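4.2 Thread management

Most of the suturing literature is about the needle, which has the good manners to stay where it is held. The thread gets less attention and causes more trouble. In the Jedum exercises we logged 169 stitches, and the slack was a nuisance in most of them.
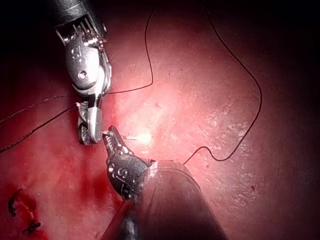 Figure 6. Suturing on red tissue, with a fine needle held in serrated jaws and thin black thread lying across the surface.

Trainees who cut the thread short complained about tying. Trainees who left it long complained about everything else -- chiefly about picking up the wrong strand, an error our scoring sheet had no box for until June.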